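Trirkeck Users Board > End Effectors > Parallel jaw
Thread: Slotted fingers vs. pointed fingers on elastic waistbands
Page 1 of 1

flomstead_arm2
Posts in thread: 3
We are comparing finger sets for garment handling on the two-arm cell. The task is boxer shorts onto a wire hanger. The Trirkeck fingers hold the hem without trouble. The waistband is the problem: the elastic bunches, the jaws close on more layers than planned, and the width reading at contact no longer tells us what was picked up. Closing force is at 60 percent. Below that the hem creeps out during the lift.

Has anyone run the Kennedy pads on elastic? The test plan is 20 picks per finger set, and I would like to settle the list before I start.

kpadrone
Kennedy pads are fine on woven cotton. On a ribbed waistband they grab everything under them, including the back layer. I went back to bare fingers after 5 cycles. What do you see at the wrist camera when it closes?

flomstead_arm2
Wrist view first, then two from the head camera.

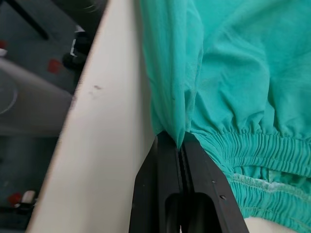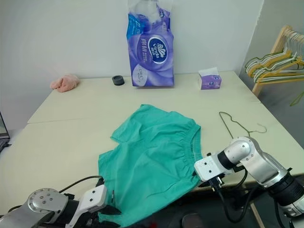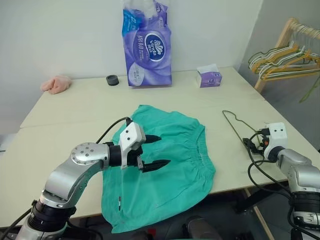

Ref: Trirkeck Users Bulletin, Issue 4, p. 20

kpadrone
The fold in the wrist view goes down into the gap to a point, right next to the gathers. That is a small bite. I would not expect it to carry the band once the other arm pulls. Take more material, then lift.

E. Lyons
I disagree with the above. More material means more layers, and then you cannot open the waist to get a hanger in. A small bite close to the elastic is what you want. The finger gap is the useful measurement, but only if you calibrate it with the same cloth. We log it on the Trenier controller at contact and again when the motor stalls. The difference between the two separates single from double layer most of the time.

kpadrone
"Most of the time" is the problem. On pilled seams ours gave the same number for one layer and two. There is fuzz along the stitching in that first picture. I would not trust a width reading there.

E. Lyons
Then pick off the seam. The planner decides where the fingers go.

jointlimit
Separate point about the cameras. In both head views the shorts hang slightly over the near side of the table. If you segment on the tabletop plane you lose that part of the hem. We moved our crop lower and accepted some floor in it. Your tabletop is off-white, so contrast with teal is easy. Try it with a cream garment before you publish anything.

Also check the cable loops. Both arms have slack hanging or looped near the grippers. We snagged a hanger that way.

flomstead_arm2
Crop is already on the list. Cable slack stays until I have the wrist range mapped for both arms.

On the layer question, I will run it both ways: small bite beside the elastic, and a deeper bite one finger width further in. Same force, same garment, width logged at contact and at stall as Lyons suggests. Kennedy pads go last.

kpadrone
Log the drops separately from the wrong-layer picks. They look the same in a success rate and the fixes are different.

E. Lyons
Agreed on that one. Also zero the fingers between sets. Ours drift after a long run.
Esperanza Lyons
Trenier controller, firmware held back on purpose

flomstead_arm2
Will do. Does anyone have the stall threshold for the Trirkeck fingers with the soft close setting on? The manual lists it for hard close only.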